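Home | Talks | Notes | About | Contact

Speaker notes: Teaching by hand
17 October 2026, by Brian Masanja
Print this page | E-mail this page

Right, hello everybody, can you hear me at the back? (Wait for thumbs.) I'm Brian, I look after the collecting side at Sirnent, so I'm the one who spends his days squeezing a gripper and picking things up for a living. My mum still thinks I fix computers.

I want to talk about the boring half of the job today. You've had two very good talks this morning on training, lots of curves going the right way, and I enjoyed them a lot, but I kept thinking about who had to sit there and make all those examples. So that's my bit!

Quick show of hands, who has recorded their own examples? (Pause. If hardly any hands, make the joke about sore wrists. If lots, skip it.)

When we started on the Cluten project the plan was simple. One task, standing cups up and clearing them off a table, 1,000 examples, done by the end of October. We wrote it on the whiteboard in big letters. The first afternoon I got 19. Nineteen! And I'd skipped my tea break.

NEXT SLIDE

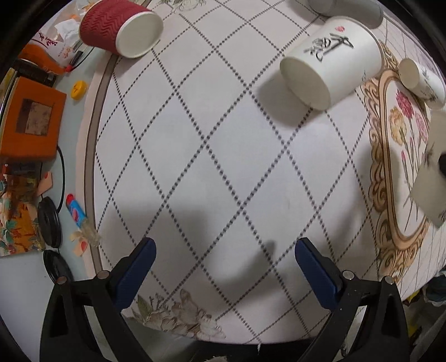

Variety is where I'd like to spend most of my time, so if I'm rushing by now, slow down. Our early examples were far too tidy. Plain desk, one cup, same spot every go, and the system learned that desk beautifully and not much else. Núñez, who runs our training, came over and very politely asked if I owned any other furniture. So now we go looking for awkward tables. I love a patterned cloth for this, all those dotted diamonds and printed carnations, plenty for the system to look at that it mustn't try to pick up. And have the cups lying on their sides, pointing different ways, in different sizes, because a cup lying down asks for a completely different approach from one standing up. The red one with the ridged sleeve and the big white one with the brushwork are both just "cup" to you and me, but they need to be learned as "cup" too. Leave the clutter along the edge as well. People have clutter.

(Drink of water.)

Then starting positions. Begin with the fingers wide open and somewhere different each time: high, low, off to one side. I caught myself starting from the same place 144 times in a row, which is a very dull thing to find out when you're going back through your own recordings with a sandwich.

Speed next. New collectors go too fast, they want to show off, bless them. I ask for a pace you could keep up while chatting. If you fumble a cup, carry on and recover it, then mark the example as a recovery. We used to bin those. Warnitz, our test rig, got noticeably less panicky once we stopped.

And breaks, please! We cap it at 120 examples per person per day. After that my grip goes lazy, and lazy is easy to learn.

(If time: the story about the wobbly table. If not, go straight to questions and leave the cups slide up.)

Talks | Notes | Back to top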